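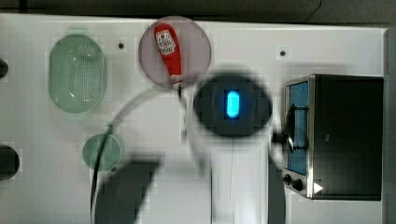 4. Setting Up the Tabletop Scene

This section covers laying out objects for the reordering trials in the Ramley evaluation set. It assumes that the arm has been mounted and powered as in Section 2 and that the overhead camera has been calibrated as in Section 3. If either has been moved, go back and repeat the calibration first.

The method under test is given one overhead view and a short written goal, such as "put the ketchup on the green plate." It has to pick an object, choose a grasp, and place the object without being told where anything is. Results depend heavily on how the table is laid out, so follow the steps in order for every trial.

4.1 Placing the objects

1. Jog the arm to the park pose and wait for the controller to report idle.

2. Clear the table and wipe it down. Glare from smears on the white surface shows up in the overhead view as false edges.

3. Open the scene card for the trial. Cards are stored in the Sivisau folder and numbered in the order they should be run.

4. Place the toaster oven first, at the right side of the table with its door facing the arm. It stays in the same spot for the whole session.

5. Place the colander on the left with its long side running away from the arm base.

6. Place the pink plate and the small green plate. The two plates must not touch each other or the colander.

7. Lay the ketchup bottle flat on the pink plate with the cap pointing back toward the arm. The cap may reach the rim of the plate.

8. Compare the live view with the scene card. Each object should be within 11 mm of its outline on the card.

Note: The colander and green plate are light in color and partly see-through. In early runs the segmentation step often merged the green plate with the table. If its mask is missing in the preview, lower the exposure one step and try again. Do not swap in a darker plate, or the trial can't be compared with the Lindqvist baseline.

4.2 Checking the arm and cable

1. Move the arm to the start pose above the middle of the table.

2. Check the cable. It should hang in a loose arc with enough slack for a full wrist turn.

3. Rotate the wrist slowly in both directions at 18 percent speed. Watch the cable, not the screen.

4. Save a reference view from the start pose. The planner uses it to mask out the arm and its shadow.

Caution: The cable can cross over the small green plate in the overhead view. This is allowed as long as it doesn't touch the plate or drag on the table. A dragging cable can pull objects out of place before the first grasp.

Caution: Keep hands off the table while the arm is in run mode. Press the stop button before you reset an object, even if the arm looks still.

4.3 Running and scoring a trial

1. Enter the trial number and press Run in the Vuvano console.

2. Let the trial finish or time out at 63 seconds. Don't help the arm.

3. Score the result as complete, partial, or failed. Partial means that the right object was lifted but ended up in the wrong place.

4. Save the log before you clear the table.

Note: The full set holds 2762 trials. Shadows from the arm were the most common cause of failed grasps in the first batch - more common than slips - so keep the room lights at the same setting all day. Questions about scoring go to Pirjo Nurmi. Report missing or damaged scene cards to Tuulikki Vuorinen.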